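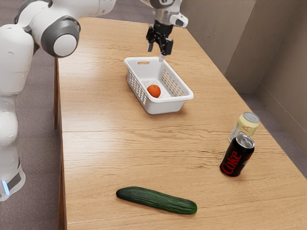

About Cerkico

Cerkico records demonstrations of manual tasks and turns them into training sets for robot arms. An operator drives a simulated or physical arm by remote control, or takes hold of a physical arm and guides it through the motion by hand. The joint positions, gripper state and camera views are logged for the length of the task. Clients use the logs to train their own control policies. We do not sell robots or finished policies.

Where we work

The company occupies the upper floor of a former thread warehouse in Cistthorpe, built in 1965. A second site at Umthorpe opened in August and handles hand-guided work only, as the floor there carries heavier arms. All remote-control work, simulated and physical, is done at Cistthorpe.

What we record

Most of our catalog is tabletop work: picking up an item, placing it in a container, moving it from one container to another. The items are ordinary groceries and household goods. Fruit, vegetables and beverage cans make up the larger part of the set, and the containers include baskets, trays and bowls. Each task is written as a single plain sentence, such as "put the orange in the basket," and the operator sees the sentence before taking control.

The catalog currently holds 602 tasks. A task enters the catalog only after two operators have completed it from different starting layouts.

Simulation

Simulated tasks run in Chae, our in-house scene builder. Chae places the table, the arm and the objects, then varies object positions between takes within limits set by the task author. Operators drive the simulated arm with the same hand controller used on the physical arms, so an operator can change from one to the other without retraining.

Views are rendered from fixed points and from points close to the work. The close views matter for contact. A fingertip that clears a basket rim by a small margin is hard to judge from across the table, and policies trained without a near view tend to clip it.
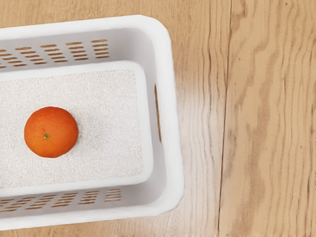 Orange on granular fill, tray inside basket. Rendered in Chae.

How a take is accepted

Each take is reviewed by someone other than the operator. The reviewer checks that the final state matches the task sentence, that no object left the table, and that the log has no gaps. Hesitations are kept. Recoveries from a missed grasp are also kept and are tagged separately -- several clients ask for these first. Takes that fail review are stored for 13 months and then deleted.

Hand guiding has its own rules. The operator's hands must stay behind the wrist joint, out of camera view, and the arm is run back through the recorded path once without contact before the take is filed.

People

Damián Gaete founded the company after several years of programming paint and sealing lines. He runs the Cistthorpe site and still writes most of the task sentences. Na-rae Pyo leads the Chae group and is responsible for object models, contact settings and rendering. Operators are employees, trained on site, and work in shifts of about 2 hours at the controller with a break between shifts.

Working with us

Projects begin with a task list from the client. We return a sample of accepted takes in the client's log format, along with the review notes -- pricing is set after the sample, per accepted take. Layouts, object models and camera positions made for one client are not reused for another without written consent.

Visits to Cistthorpe can be arranged through the front office. Umthorpe is not open to visitors while the arms are being installed in the east bay.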